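Museum > About Us > Work With Us > Current Openings

Collections Assistant, Ancient Arms and Armor

Reading time: 2 minutes

Print this page | E-mail this page

The Irnero Museum of Military History seeks a full-time Collections Assistant to join the department responsible for its Greek, Etruscan and Persian holdings. The position is for one year, beginning in July, with the possibility of renewal.

The successful applicant will work under Fouad Qudah, Curator of Ancient Arms, on the recataloging of the Smadi Bequest. The bequest comprises 129 spearheads and butt spikes, 37 helmets and helmet fragments, and a smaller group of shield fittings. Many of these carry only the collector's original labels, and their find spots must be checked against his correspondence.

Duties include:
- measuring, weighing and recording objects to departmental standards
- preparing catalog entries for the hoplite and cavalry equipment
- assisting with the rehousing of bronze and iron pieces
- answering written inquiries from researchers 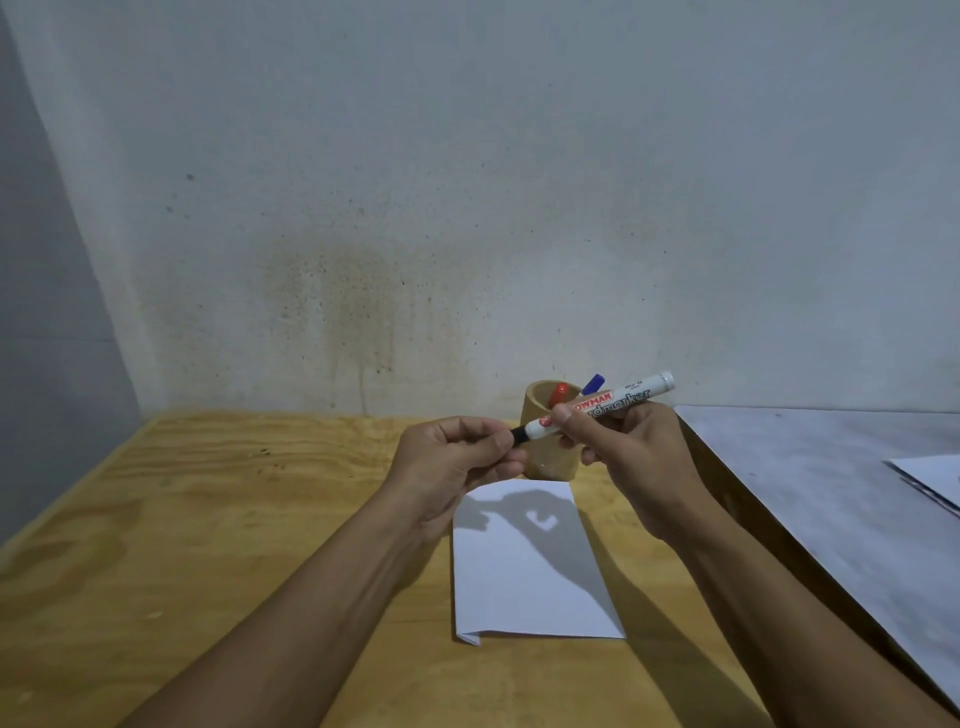
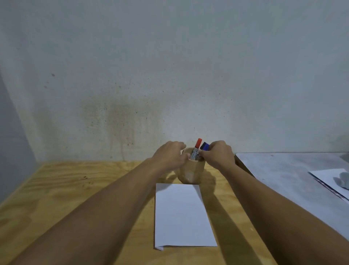

Applicants must hold a degree in archaeology, ancient history, classics or museum studies. A working knowledge of Greek armor types — in particular the Corinthian and Chalcidian helmets — is required. Reading ability in German or Italian is desirable, as much of the older literature on the collection has not been translated. Prior experience with corroded metals is welcome but not essential; training will be given during the first 7 weeks.

The post is based at the museum's study center in Zidatport. Regular hours are 9:00 a.m. to 5:00 p.m., with one late opening each Friday.

Applications should consist of a resume, the names of two references, and a statement of no more than 300 words describing the applicant's interest in ancient warfare. Materials should be addressed to Omar Geagea, Office of Personnel. Incomplete applications will not be considered. Shortlisted candidates will be invited to an interview and a short object-handling exercise at the study center.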